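Home Shop Stories Tastings Makers Journal Contact

Salt, smoke and a very slow caramel

Nataša Hodžić is late, then early for the next thing, so we do most of this standing up. Back room of her shop in Clarholm, a little after 4 in the afternoon. She makes caramels. Only caramels, one size, and a box of 10 costs more than my lunch and my dinner put together.

"People pick up the box, see the price, put it down," she says. "Then they walk around the block. Half of them come back."

The house is called Varela, after the street where she rented her first kitchen. She started it with a single copper pot and a recipe she didn't like much. Too sweet, she says, and too soft, and it tasted of vanilla and nothing else. She'd been a pastry cook in hotels before that. Long hours, big trays, everything had to look the same at midnight as it did at noon.

"In a hotel you cook sugar fast. You have 300 people sitting down. I wanted to know what it does when you leave it alone."

What it does, apparently, is get bitter, and then get interesting. Her caramel is taken very dark over a low flame, darker than most cooks would dare, and stopped with cream she buys from one farm. The butter goes in cold, a piece at a time. Then salt. Then it rests for 17 days before anybody is allowed to cut it.

I ask if the resting is for show. She gives me a look.

"Taste one at two days and tell me. It shouts. The salt is over here, the smoke is over there. You have to let them get to know eachother."

She does let me taste one at two days. She's right, it shouts.
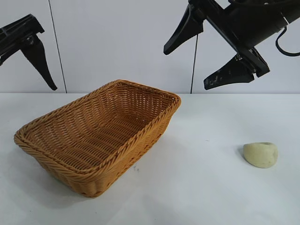 The smoke is the part she gets asked about the most. The salt for the Omex, her best known piece, is smoked over plum wood, cold, overnight. Omex was a joke name, something she'd scribbled on a jar lid, and then a customer asked for it by name and that was that. The other one is Bumex, which has black pepper and a brown butter so dark it's close to coffee. Also a jar lid name. She wanted to change both and her sister talked her out of it.

"She said nobody forgets a stupid name. I have a beautiful name for the third one and nobody can remember it, so."

The third one has been put on hold. Something with walnut, still not right.

On to money, because she has a courier coming. The big box is 239 dollars. It holds both kinds, cut by hand and wrapped in waxed paper, in a case lined with linen. She knows how that sounds.

"It sounds crazy. Fine. A bottle of wine can cost this and you drink it in one night with people who are talking about their kitchens. A caramel you eat alone, with the door closed. It takes you four minutes if you do it properly."

Properly means not chewing. You put it on the tongue and wait, and it's hard, and I fail twice. The bitterness comes first, then the cream, and the smoke shows up right at the end when you've stopped looking for it. She suggests a dry sherry or plain black tea. Never coffee with the Bumex, she says, they fight.

She pulls a notebook off the shelf, every batch written up by hand, the last entry is number 2077. Some have one word next to them. "Thin." "Good." "No." I find a page where it just says "rain."

"Humid day. It wouldn't set. I threw out the whole pot and went to the movies."

Does she want to get bigger? There was an offer last year, a hotel group, her old world. They wanted the caramels on pillows. She thought about it longer then she likes to admit.

"On a pillow it's a mint. You eat it with your shoes on, looking for the phone charger. I said no and then I didn't sleep for a week."

What she'd like is a second pot and one more pair of hands, someone patient. She's tried two people. One was too fast. The other kept turning up the flame when she left the room, she could smell it from the street.

The courier is at the door. She's already got her coat half on, wrapping two pieces in paper for me, one of each. New batch of the Omex gets cut in September, she says over her shoulder, and don't put them in the fridge.

Mine didn't make it to the train.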